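**Skolari recipe box closing in September: where is everyone moving to?**

### marrowfat

Had the email this morning. Skolari is dropping the recipe box and the saved articles, and keeping the magazine side of the site. Anything you've clipped has to be exported before the end of September or it goes.

I have a bit over ten years in there. Mostly dinners, but also all the cleaning pages (limescale, oven doors, the long one on getting wax out of a tablecloth) and the budgeting sheets. What are people using instead? I'd like something that works on a phone and doesn't shout at me with adverts.

### tilda_k

Zulska. You can paste in a web address and it pulls out the ingredients and method. It's £20 a year and there are no adverts. Search is good. It doesn't handle articles very well, only recipes, so your limescale pages won't go in neatly.

### Siamak Alipour

I'd be careful about paying for another one. I moved from Bakos to Skolari when Bakos shut its household section, and now I'm moving again. A folder of plain text files will still open in ten years.

For the export: it only does 100 items at a time, and it doesn't tell you where it stopped. Sort by date first, oldest at the top, and write down the title of the last one in each batch. I have 1564 items and lost track twice.

### marrowfat

Thanks, I wouldn't have thought to sort them. Does it keep the reader comments? Half the recipes are only any good with the comments. The lemon drizzle is wrong as printed and the top comment fixes the oven temperature.

### Siamak Alipour

No comments. Your own notes come across, at the bottom of each file.

### pegbag

I don't agree about text files. My mum uses my recipe list and she's not going to open a folder. Zulska lets you share a collection and she has it on her tablet in the kitchen. £20 is less than I used to spend on the paper magazine.

Also, has anyone else noticed how much worse the Skolari articles have become? The product tests used to say what they'd washed and how many times. Now it's "our ten favourite mops" and a row of links to shops.

### oldgransden

The tests went downhill when they changed editors. The health pages are still decent and so is the letters page. I still read it with a cup of tea, I just don't trust it to buy a kettle.

On the export, mine failed at 800 items. It sat on "preparing" all evening. I logged out, came back in through the website instead of the app, and the rest came down in one go. Use a laptop if you've got one.

### tilda_k

> A folder of plain text files will still open in ten years.

True, but you have to back it up, and most people don't. I lost a whole phone's worth of notes once. I'd do both — export the files, then put the ones you really cook into Zulska.

### halfpint

Plasus is free up to a point and it does take articles. Adverts at the bottom of the page only. I've got my cleaning pages in there under "house" and the recipes under "food", and it will print either of them as a booklet. Importing the Skolari files worked for me except that fractions came out as question marks, so check your spoon measures. 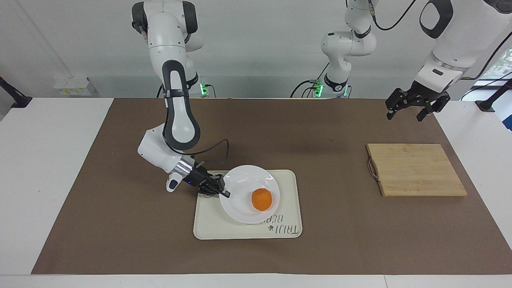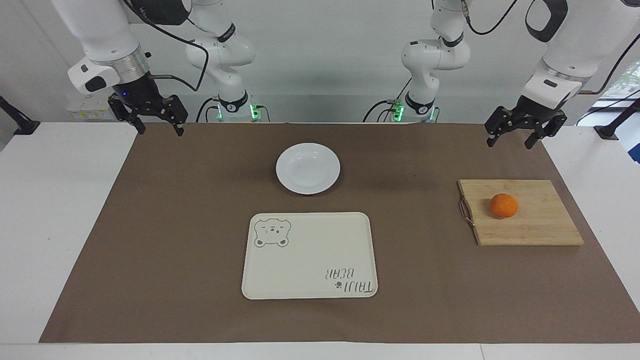
### marrowfat

Right, I'll export on the laptop tonight, oldest first, and try Plasus for the articles. Undecided on Zulska. Does it do metric and ounces side by side?

### tilda_k

One or the other. There's a switch at the top of each recipe.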